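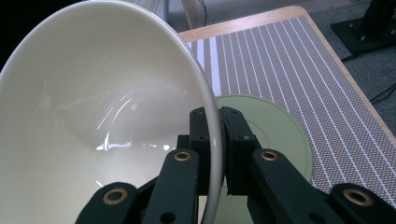

Sunee Saithong thinks I'm wrong about the bad takes, and she said so in the middle of lunch, with her fork pointed at me. Her view is that a learning system should be shown good work and nothing else, the way you'd teach a kid to write letters from a clean sheet, and that every fumbled grab we leave in the pile is a fumbled grab we'll be watching a robot do next spring.

It's a fair worry. I've held it myself. I'm going to argue against it anyway, partly out of stubbornness and partly from having spent most of November with a gripper in my hand, picking up bowls.

If you've never done it, collecting examples by hand is a strange way to pass an afternoon. You squeeze, the fingers close, you lift the bowl, you put it down, you let go. Then you do it again with the bowl somewhere else. By three o'clock you've started having feelings about rims. A big glossy bowl with a thick rim is a pleasure to take hold of, one finger inside and one outside, and you get so comfortable with it that you stop noticing you're always going in from the right. I didn't notice! Gervásio Barros noticed, when he went through my takes and asked if I had something against the left side of bowls.

I didn't, I'm just right-handed. But there it was, take after take, and every one of them would have passed anybody's idea of a clean demonstration. Smooth approach, firm grip, gentle set-down. If you had thrown out my fumbles and kept only those, you'd have had a lovely collection that taught exactly one thing, which was how I like to stand.

So that's my first complaint about "only the good ones." We say good and we mean neat. The neat ones come from the situations the person already finds easy, and those are the ones the system is going to get plenty of no matter what you do. The awkward reach across the table, where you change your mind halfway and come around the other side, looks terrible on playback. It's also the only place in the whole session where anything was decided.

Our target for the bowl work (we call the project Clolano, don't ask me, it was named before I got here) was 2,000 takes. We had 1,128 when I started complaining out loud. Sunee had gone through one batch by then and marked 29 for deletion, and I asked to see them before they went. I sat down with a coffee and watched the lot.

Some of them deserved it. There was one where I'd plainly started the recording and then turned to talk to someone, and the gripper just hangs there pointing at the table leg while I go on about parking. Fine, bin it. In a couple of others the recording stopped before the bowl was down. Bin those too, I have no romantic attachment to broken files.

But 11 of them were recoveries. The grip was too shallow, or the bowl swung a little as it came up, and the person (me, mostly, but also Rosimeire Lopes, who is far better at this than I am) put it back down, shifted over and took hold again properly. Every one of those ends with the bowl where it was meant to go. They'd been marked bad for being long and for having a mistake in the middle, and I'd say they were worth more than anything else in the batch.

Think about what happens to a machine that has only ever seen bowls lifted perfectly. One day the bowl slips a bit. Now it's looking at something that was never in its examples, a bowl half out of its fingers, and it has no idea that putting the thing down is even a possibility. It carries on as if everything were fine. I've watched this happen on Dubey, our older setup, and it's a miserable thing to watch – the arm goes through the whole rest of the motion, very gracefully, and delivers nothing at all. 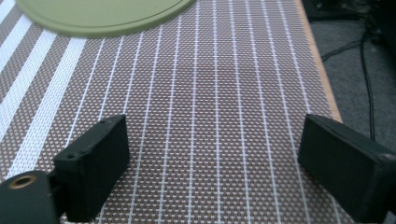 Ternent Household Handling Team – Opinion

Anyway, about empty hands. There's a stretch of nearly every take where you aren't holding anything. You're over the placemat with the fingers open, getting lined up, or you've let go and you're backing off. Solange Nogueira wanted to trim all of that out to save storage, and she had the numbers to show it would save a lot. I see the appeal. It's dull footage, a whole lot of woven mat going by.

I'd keep it, though, or most of it. Getting lined up is half the job. If you only show the part where the bowl is in the fingers, you've taught carrying and left out finding. And the backing off matters more than people give it credit for. You'd be amazed how often a person opens the fingers and then, without thinking, pulls straight back so as not to drag the rim along. I do it, everyone does it. I couldn't have told you I did it until I went looking.

This brings me to tables, and here I'm going to be unkind to my own side, so bear with me. We got attached to one setup. Wood table, checked placemat with the white lines running down it, the sage-green disc, off you go. Once a spot is working it's very hard to leave. The light's good, you know where everything is, the cables are already on the floor and you've learned where not to put your feet. You can get through a heap of takes before dinner.

And every one of them has that placemat in it. I love that placemat. I could draw it for you. But if I were a system trying to work out what makes a good moment to close my fingers, and every good moment I'd ever been shown had little white ladders running under it, I might draw some conclusions about little white ladders. I wouldn't be stupid to, either. It's sitting right there in the evidence.

Janaína Fagundes has been saying this longer than I have. She would rather have a small pile from many kitchens than a big pile from one, and she'd rather have it from people who aren't on the team, who grab things however they grab them. I used to think that was a nice idea for someone with more budget. Then she borrowed the kit, took it to her aunt's place for an evening and came back with takes that looked like they were from another planet. Her aunt picks up bowls from way underneath. She tips them toward herself first. She nudges things out of the way with the bowl she's carrying, which I'd never have dared to do and which works very well.

Sunee's answer to all this (we're still at lunch, in my telling) is that variety is fine but you have to be able to say what's in the pile. If you let in every odd grip and half-mistake, you end up with a mess that you can't reason about, and when the robot does something strange you'll have no clue which part it learned that from. I think this is her best point and I don't have a full reply to it.

What I have is a partial one, which is labels. Don't delete the recovery, write down that it's a recovery. Don't trim the approach, mark where it ends. Put down whose hand it was and which table. It's boring work, and it takes longer than the deleting does, and I know perfectly well that the reason we delete things is that deleting is quick and makes the folder look healthy. But if you've written it down you can always leave it out later. You can train once with the recoveries and once without, and see. You can't do that with something that's gone.

We did manage to agree on the lists, more or less. The new rule on Cesix, which is the next round and has cups in it as well as bowls, is that a take can be thrown out when the recording is broken or when nobody was trying to do the task. Ugly isn't a reason anymore. Slow isn't either. If you dropped the thing, you say so in the notes and pick it up and go again.

Gervásio added a line that I resisted for a day and now like, which is that no one does more than an hour in the same spot. You stop, you turn the table or change the mat or hand the gripper to someone else. It costs us takes. We probably won't see our target until well after we said we would, and there's a meeting coming where I'll have to explain that with a straight face.

I'd still rather explain that than explain Dubey again. And I've been practicing from the left side, by the way. I'm terrible at it, and they've all been told to keep every one.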